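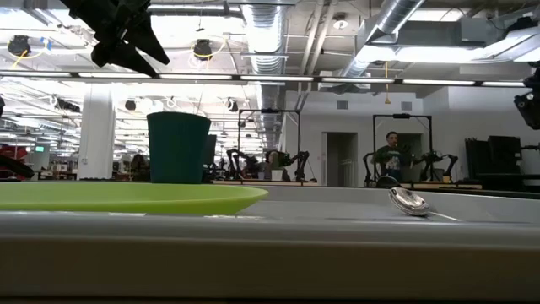
The Tray Question

Saturday, April 6, 2019
By the Household Desk
Print this item | E-mail this item

Every spring somebody decides that what the lunch table needs is a tray. This year the suggestion came in three times before the end of March, once with a clipping from the Grarklow catalog stapled to it, and so we are going to talk about trays.

I have my doubts, and I'll say so up front. A tray is a piece of furniture for people who don't want to put things away. You set down a plate, a cup and a spoon, and because they are on a tray they look as though they have been dealt with. They haven't. They are dirty dishes with a border around them.

Still, the case in favor goes like this. One person at lunch has one plate, one cup and one spoon. Carried by hand, that is two trips or one risky trip. Carried on a tray it is a single trip, and the crumbs come along for the ride. At the sink you unload, wipe the tray, and send it back. I've tried this for a few weeks at home and I will admit that the single trip is real. The wiping is where it falls apart. In my kitchen the tray got wiped on the first day and then again when company was coming.

The catalogs sell you on the rim. Grarklow has a whole paragraph about theirs, and the Tufa people claim a tall rim "keeps the meal together," whatever that is supposed to mean. A tall rim does stop a spoon from sliding off when you tip the thing going through a door. It also gives you a corner all the way around where rice and coffee collect, and a sponge doesn't get down in there unless you fold it. If you are shopping, run your thumb along the inside edge. If your thumb doesn't fit, neither will the sponge.

Color is another thing people get worked up about. We had one letter in favor of everything matching and one in favor of nothing matching, the second on the theory that you always know whose cup is whose. I lean toward the second, a little. A lime-green plate and a dark teal cup are not going to win any prizes as a set, but you can spot either one from the far side of a big room, and on a pale gray tray there's no overlooking them when you clear up. White plates on white trays get left behind. I've seen a stack of three come back to the kitchen with a fourth plate hiding between them.

About ribbed cups. Faint ribs are fine. Deep ones are sold as "easy grip" and they hold on to dried tea like nothing else in the cupboard. A wide mouth with sides that taper down is a decent shape, easy to get a hand and a cloth into, though it is also an easy shape to knock over if the base is narrow. Put it toward the back of the tray, behind the plate, and your sleeve is less likely to catch it.

Spoons go on the side by themselves, bowl up or bowl down, I don't care. What I do care about is spoons left standing in cups. That's how a cup goes over in the first place, and then the tray fans will tell you how lucky it was that there was a tray.

Falleo has a starter pack of 18 trays, and Rurkness will sell you 60 at a time if you have that sort of pantry. We do not. Before anyone signs for a carton, I'd suggest we get 2 and see how long they stay clean. If they are still being wiped in August I'll take back most of what I've written here – not the part about spoons in cups.

One reader asks if trays can go through the dishwasher. The Tufa leaflet says yes on the front and "hand wash recommended" on the back, so take your pick. They also take up the space of a whole row of plates, and I can't see running a load for the sake of something that was supposed to save us work.

Another wants to know where they would be kept. I was hoping one of you would have an answer to that. On edge, beside the bread bin, is the best I've heard so far, and it means moving the bread bin.

Catalog page numbers, for those who insist: Grarklow, 413. The others are on the shelf under the phone. Please put them back when you've finished with them.

Print this item | E-mail this item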